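### 3. Setting up the drawer task

Clutus learns one policy from two arms and several cameras, and it will learn your mistakes faster than your intentions. Read this section before recording. Then read it again after your first training run, like everyone else.

1. Put the drawer unit on a closed cardboard box. We tried the Provach riser first. The box won.
2. Shut every drawer.
3. Start the wrist stream and jog the arm until the drawer knobs are in view.

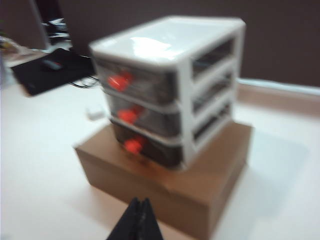

4. Check the stream at full jog speed. Some blur is fine, and the encoder was trained with plenty. If you can't tell one drawer from the next, slow down.

> **Note:** Leave the usual desk clutter where it is. Policies trained on a spotless table did beautifully until Lopes put down a coffee.

5. Take the drawer unit off and run the touch check on the bare box. Lower the gripper by hand control only.

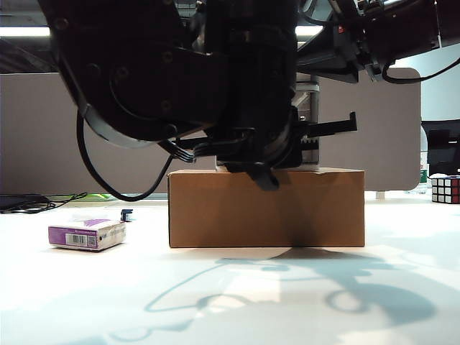
*Fig. 3-2. Touch check, side camera.*

> **Caution:** Cardboard gives. The force limit doesn't know that. Stop at first contact and save the height, or you will be shopping for a new box.

6. Put the drawer unit back and load the `nestley` profile.
7. Record 50 demonstrations, dividing them among the drawers. Approach from the front and keep the second arm clear of the path.

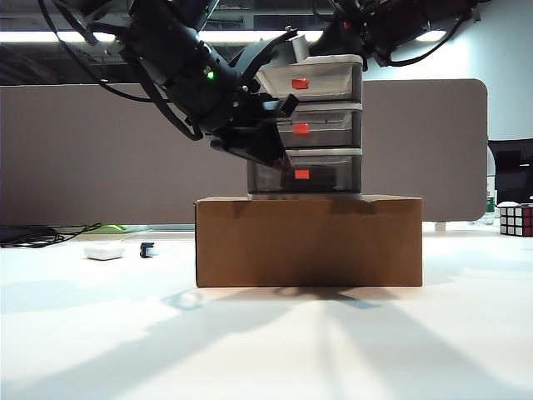
Keep the failed pulls. In our July runs, the policy trained only on clean pulls had no idea what to do after a slip, so it repeated the slip with great confidence. Tag failures with `2` and aborted runs with `3`.

8. Train for 1000 epochs. Watch the held-out success rate and ignore the loss curve, however pretty.
9. Before testing, compare each wrist view with its reference still. A camera knocked out of line costs more than any setting in the config file.

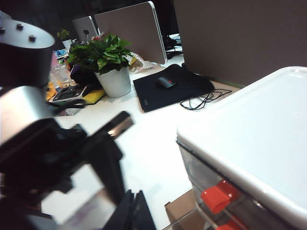
Anderson Camargo adds that step 9 should be done again after every gripper swap, and that he would like back the weekend he spent tuning the learning rate instead.

10. If the views match, go to section 4. If they don't, loosen the camera mount, line it up and return to step 3.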